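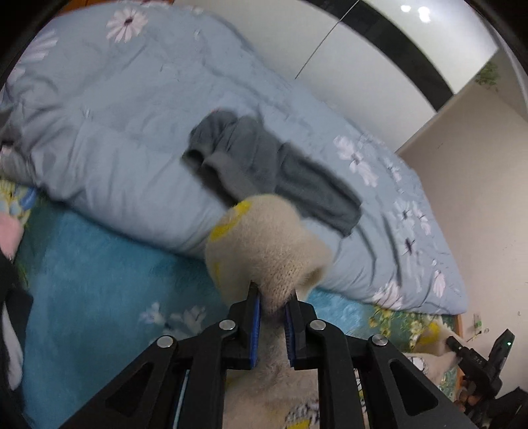
Unit 2: Manipulated Media and the Detection of Altered Images

Students should read these notes before the Monday seminar. The set reading is the Plandemitz report on altered photographs in online marketplaces, chapters one and two only.

Definitions

In this course, a manipulated image is one whose content has been changed after capture in a way that affects its meaning. Cropping and ordinary colour correction are excluded. A synthetic image is one generated wholly by software. The two categories overlap, and the Fuvau guidelines treat them together.

Methods of detection

Detection software commonly looks for breaks in the pattern of noise, mismatched shadows and repeated areas of texture.
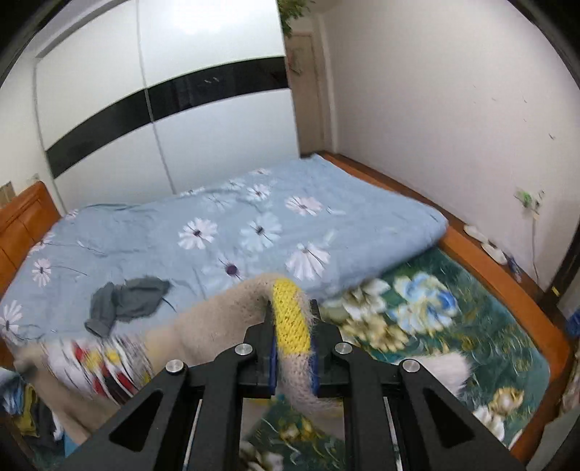

Compression presents a particular difficulty. When a file is saved repeatedly, fine detail is lost and the traces of editing may be lost with it. Surfaces made up of many small irregular lines are affected first: the loose fibres along the edge of the beige knit would blur well before the bright yellow band across it. Examiners should therefore request the earliest available copy of a file.

The Lorketti test set

The practical work uses 1,961 files, of which 106 have been altered by hand. Each student will be assigned 20 files and will record a finding for each, with grounds. The Xue viewer is installed on all laboratory machines.

Written findings are due in May. Late work is subject to the usual departmental rules.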